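# Stolldale Sings: the questions we get asked most

Updated 14th April, mostly to add the bits about recordings and the summer break.

### What is Stolldale Sings?

We're a singing group for adults who like making noise together. We sing folk songs, rounds, old pop tunes, lullabies, work songs and the odd piece of church music when the harmonies are too good to pass up. Viorica Dinu leads us and chooses most of the songs, and Máté Lengyel plays piano on the ones that need it. Plenty of them don't, and a lot of us like those best!

### Do I have to audition?

No. You come in, say your name and sing. We've never held an audition and don't plan to. If you can hum along to the radio in the car you have everything you need, and if you've been told since grade school that you can't hold a tune, please come anyway. Most people who think they're tone-deaf just haven't had much practice listening and singing at the same time. It gets better surprisingly fast when there's a steady voice on either side of you.

### I can't read music. Is that a problem?

Not at all. We learn nearly everything by ear. Viorica sings a line, we sing it back, and we go around again until it sticks. For longer songs there's a sheet with the words. Those who like sheet music can have it (ask Mariann Farkas, she keeps the folders), and it's fun to have a few readers in the room, but you will never be handed a page of dots and left to cope.

### Which part will I sing?

Whichever feels comfortable. We split into high, middle and low, and the low group is whoever can get down there, so it's a nice mix. Try a different one every week if you want to. Some of us have wandered from high to low over the years and back again, and a cold will move you down a part for free.

Our songs usually have 3 parts, sometimes 2. When we're feeling brave we go for 4, and when that comes together it's the best feeling in the world - you can hear the chord sort of lock, and everybody grins and then forgets the next line.

### What happens at a session?

We start with stretches and silly noises. Sirens, lip buzzing, a lot of yawning. It feels ridiculous the first time and completely normal by the second. Then a round to get our ears going, then the main song for the evening, which we take apart and put back together. Tea comes after that, with a good long chat, and we finish with things we already know so that everyone goes home with something in their head.

The warm-up takes longer in winter. Voices are slow to wake up when it's cold out, and it's worth being patient with them.

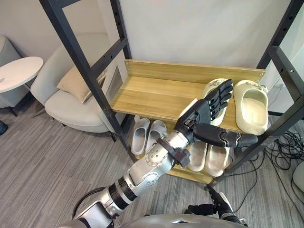
### What should I bring?

Bring a bottle of water and wear clothes you can breathe in easily. A pencil is handy if you like to scribble on your word sheet. Tea and mugs are already there. If you'd like to bring something to share with the tea, it'll be eaten very quickly.

### How much does it cost?

Your first visit is free. After that it's $4 a session, paid on the night, cash or card. You don't sign up for a block and you don't pay for weeks you miss. If that's a stretch just now, have a quiet word with Mariann and come for less, or for nothing. We mean it, and it won't come up again.

### Where are you, and how do I find the door?

We meet in the Barta building on Plovwood Lane, in the upstairs room. The street entrance looks shut even when it's open, so give it a real push. There's an elevator past the stairs on the left. It's slow but it gets there. Parking is easiest behind the building, and the number 30 bus stops across the road.

If you use a wheelchair, or stairs and standing are hard for you, all our singing can be done sitting down. Viorica sits for half of it herself. Let us know if you'd like a spot near the piano, or away from it.

### Will I have to sing on my own?

Never. Every now and then someone offers to take a verse alone, and we love it when they do, but you won't be picked. You also won't be put in the middle of the circle, asked to demonstrate, or be the only one on your part. If just one person fancies the low line that night, Viorica goes and sings it with them.

### What kinds of songs do you do?

All sorts, and the list keeps growing. Last fall we fell hard for Georgian table songs, which are loud and crunchy and wonderful to stand inside. In winter we did a string of lullabies, including a Hungarian one that Aranka Szilágyi learned from her grandmother. She taught it to us a phrase at a time, and we had the vowels wrong for weeks.

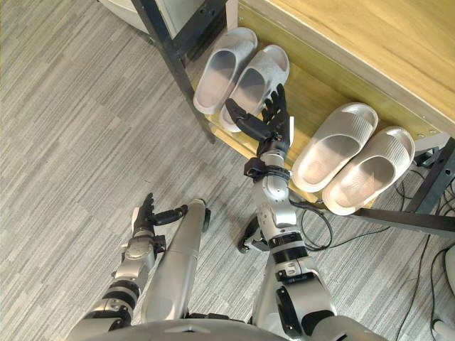

She was very kind about the vowels. We have it now, and it has become the song we finish with when the evening has been a rowdy one. If there's something from your own family or your own childhood that you'd like to hear with harmonies under it, bring it along! You don't need it written down. Sing it to Viorica at tea and she'll very likely have a second part worked out before her mug is empty.

For songs in other languages we always go over what the words mean first. It changes how you sing them.

### Can I get recordings to practice with?

Emese Veres records each part slowly, one at a time, and puts them in our shared folder, which we call Wimier after the first round we ever learned. You'll get the link by email after your first visit. Listening while you do the dishes works better than sitting down to study, for most of us anyway.

Practice is optional. Lots of people never open the folder and sing beautifully.

### Do you perform?

A little. We sing outdoors in Stolldale in the summer and at the Plovwood street fair in September, and joining in for those is up to you. Some of our regulars have never done one and never will. The street fair is a joy, though, even in the rain. People stop with their shopping and join in on the rounds, and one year a whole line for the doughnut stand took the middle part.

### What if I lose my voice, or have a cold?

If you're catching, stay home and get better. If you're just hoarse, come and listen. You learn a huge amount by sitting in the middle of a song without singing it, and whispering along is harder on a tired throat than being silent, so give it a rest. Steam helps some people. So does going to bed early, sadly.

### Can I bring my kids?

Teenagers are welcome with an adult. For younger children the evenings run late, but babies in slings have slept through some very loud songs here, so if you've got one of those, come on in.

### Do you stop for the summer?

We take a short break after the outdoor sing and come back in September. New people often start then, and it's a lovely time to do it, with everyone a bit rusty and the songs all fresh. But there's no wrong week. We go over the tricky parts every time, so you can walk in halfway through the year and be singing with us before tea.

### I have another question

Email us through the contact page, or stop any of us on the stairs. Máté is usually there early, tinkering with the piano, and he's happy to play you the songs for that night if you'd like a head start.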